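Grovlow
Mixed tableware and kitchen storage, Brimorham

Home | Sets | Storage | Exchange | About us | Visit

About us

Grovlow sells and lends tableware that does not match. We also help people to find a good place for it in their kitchen, and in the last years this second part has become as large as the first one. We are a small company in Brimorham, with a shop in the front and a workroom behind it.

How it started

My name is Oriana Villalba. I came to Brimorham with my husband and two suitcases, and in the suitcases there was not one plate. Our first dinner in the apartment we ate from the lids of two pots. The next morning I went to a house sale on our street and bought everything that was left on the kitchen table of the seller: a few plates, some bowls and one big serving dish. No two of them belonged together. I was a little ashamed of this, because my mother had a full service for twelve and she counted the spoons after every visit.

But our guests liked it. Each person had a favorite plate and asked for it the next time. One friend still eats only from the plate with the fish, and when she comes to dinner I take care that it is clean.

After some time I had too many plates for the apartment, so I made sets from them and sold these at the Saturday market. I learned there that people are afraid to choose. They like a bowl, they like a plate, they hold one in each hand, and then they put both back because they do not know if it is permitted to put them together. When I had already put them together, they bought them.

Grovlow has now existed for 7 years. In the second year Mackenzie Arsenault joined me. Before this Mackenzie was packing glass for a lighting factory, and we owe to Mackenzie that our plates arrive in one piece. I choose and combine, Mackenzie does storage, packing and everything with numbers.

What we look for

We buy from house sales, from restaurants that close and from families who must empty a home. Some pieces are new, from factories that have remainders. We do not ask that a piece is old or valuable. We ask that it is pleasant to eat from, that it stands flat, and that it has at least one thing which makes you look at it a second time. This can be a color, a fruit, a flower that is too big for its plate.

I like flowers that are too big. I like also orange patterned bowls, and glass with a color in it, amber or light green. On a white tablecloth a colored glass makes a small spot of its color when there is sun, and children always find it before the adults do.

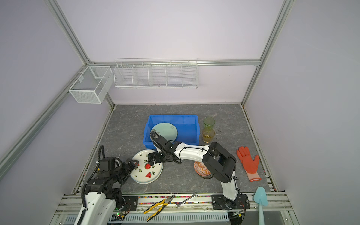
In the workroom each new piece is looked at by two people. The first person washes it by hand and feels along the rim with a finger. The second person holds it under the lamp. Cracks go out, always. A chip on the rim goes out also, even if it is a very beautiful plate, and there we have had some sad discussions. Worn glaze is a different matter. If the wear is only in the look we keep the piece for decoration, we say clearly on the label where it is, and we ask less money for it. Such a plate can hang on a wall or stand on a shelf for many years. We do not sell it for eating.

Then it waits on the table until it has company. I do not make sets on paper. I put things next to each other and go to make coffee, and when I come back I see immediately if something is wrong. A set can take five minutes, and it can also take until May.

Our sets

A small set is for two people: two plates, two bowls, two glasses. A large set has 34 pieces and is enough for six people with serving dishes. Between these two we make whatever you ask for, and you can also bring a piece of your own and we build the rest of the set to go with it. Many customers do this with one plate from a grandmother. Please bring the plate itself and not only a photograph, because greens are very difficult in photographs and we have made mistakes with this in the past.

Every set has one piece that we call the host. It is the largest or the loudest one, usually a platter. The other pieces may disagree with each other, but they should each have some color in common with the host. A blue line is enough. This is the only rule we have and I did not invent it, I noticed it after I had made many sets that were good and many that were not.

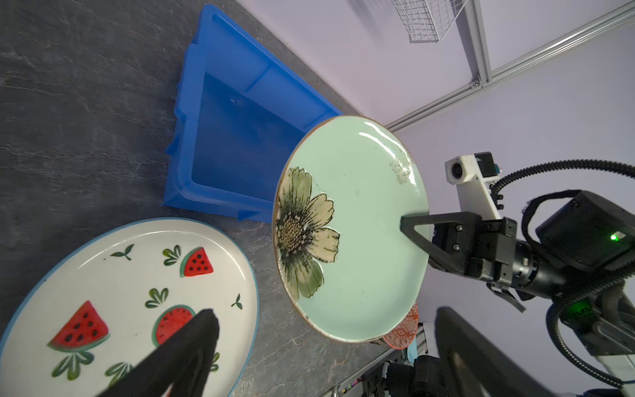
Green flower plate, watermelon platter with the blue rim, and the blue bin behind.

Storage, by Mackenzie

Oriana asked me to write this section, so it will be shorter.

Plates that do not match also do not stack. People find this out at home. One plate has a deep foot, the next one is flat, the third is oval, and the pile in the cupboard leans to one side and makes a noise when a truck passes. Customers came back and told us they loved the set and used it twice a year. For me this was a problem we had sold to them together with the plates.

Now we look at the cupboard too. You can send us the measurements of your shelves, or if you live in Brimorham one of us can come to you. We then suggest where each thing could go. Often it is enough to stand the plates on edge in a bin, with a cloth between them. Standing plates are easy to take out one by one, and you see the pattern, so you use more of them. A simple plastic bin with solid sides is good for this. It can be washed, and it slides.

For smaller things I like wire baskets. A long one with dividers can hang on a rail above the work surface, and it takes the things which otherwise travel around the kitchen: spatulas, a brush, the small spoons, the good scissors. Mesh baskets are useful for the items that would fall through wire. I always advise to hang the basket first without anything in it and to live with it for one week. If you hit your head on it, it is in the wrong place.

Glasses go at the front, the short ones before the tall ones. I am left-handed and I put them on the left. You should put them where your hand goes when you are tired.

We keep a simple list of our storage pieces in the shop. They are plain on purpose and we sell them for little money.

Kubo, our lending box

Not everybody wants to own dishes for many guests. For this there is Kubo. Kubo is a box with tableware for a party, and we lend it from one afternoon to the next morning. The smallest Kubo is for ten people and the biggest one we have done was for 80, at a wedding in Grosovel, where the tables stood in an orchard and the ground was not flat at all. Everything came back except one gravy boat. If you were at this wedding and you have it, we would still be happy to see it again.

You can return a Kubo with the food scraped off but not washed. We prefer to do the washing ourselves — some of the painted pieces do not survive a dishwasher, and it is not fair to expect a guest at one in the morning to know which ones. The price includes this. It includes also one broken piece, whichever it is. After this we talk about it.

Pick-up is at the side door from 3 in the afternoon. Please come with a car that has a flat floor, or with a second person.

Exchange

If you have bought a set from us and you are tired of one piece, you can bring it back and choose another of the same kind. There is no time limit for this. The piece must be whole, and we will look at it under the lamp as we do with all the others, please do not be offended. Some bowls have already lived in three or four homes. I write the names of the streets on a card when people agree to it, and the card travels with the bowl.

We do not exchange the decoration pieces with worn glaze, and we do not exchange knives, which we stopped selling.

What people ask us

Do you buy single pieces? Yes, if you can bring them. We do not give prices by telephone.

Can I choose every piece myself? Of course. The shelves in the front room are for this, and there is a table where you may put things together. Take your time. If you would like an opinion you can knock on the workroom door, and if you do not want one, we will stay quiet, although for me this is sometimes difficult.

Do you ship? We ship sets but not Kubo boxes. Each plate is wrapped alone and stands on its edge in the carton. Please keep the wrapping for a possible exchange.

Is everything safe for the microwave? No. Pieces with a gold or metal-colored rim must stay out of it, and with older pieces it is better not to try. The label in your set says which ones.

Will you clean out a whole kitchen? We come and look, and we take what we can use. For the rest we can tell you who in Brimorham accepts household goods, and Mackenzie will help you to pack it properly.

Visit us

The shop is open in the afternoon. In the morning we are washing and packing, and it is possible that we do not hear the bell, so please ring for a longer time. There are two steps at the front door. The side door has no steps, and you are welcome to use it.

If you write to us about a set, tell us how many people eat at your table on a normal evening, and which color you really do not like.

Oriana Villalba and Mackenzie Arsenault
Grovlow, Brimorham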